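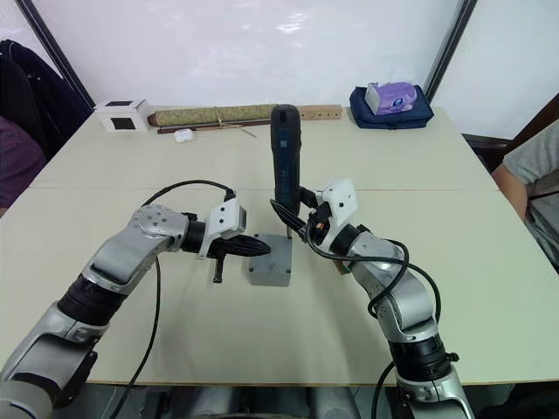 2 min read

Section 7. Setting up a covenant watch on a state-backed loan

Use this section if your bank has lent under a government guarantee and you want Bronia to track the borrower's promises. The sales sheet says the module "prevents default". It doesn't. It reads the numbers someone types in and compares them with other numbers.

1. Open Loans, then Guarantees, and choose New Watch.

2. Enter the guaranteed share. For the Urwood sample file this is 70 percent. Type 70, with no percent sign.

3. Pick the guarantor from the list. If the ministry and the state fund both appear, check the signed letter before you choose. The default is often wrong.

4. Set the cash reserve floor in days. The template says 20, and Sơn Vương, who wrote it, says that suits a carrier or a utility. We have our doubts about carriers.

5. Under Alerts, set the number of missed reports before a warning goes out. Leave it at 3 or go lower.

6. Click Save, then Run Test.

Note: A green light means the fields are filled in. It says nothing about whether the borrower can pay.

Caution: Do not tick Auto-renew. At the Dundville branch it rolled a loan over in August with last year's accounts attached – and the audit trail showed it as approved.

Borrower forecasts can be imported from a Softić spreadsheet. Treat them as forecasts. Questions about import errors go to Haris Matić on the support desk.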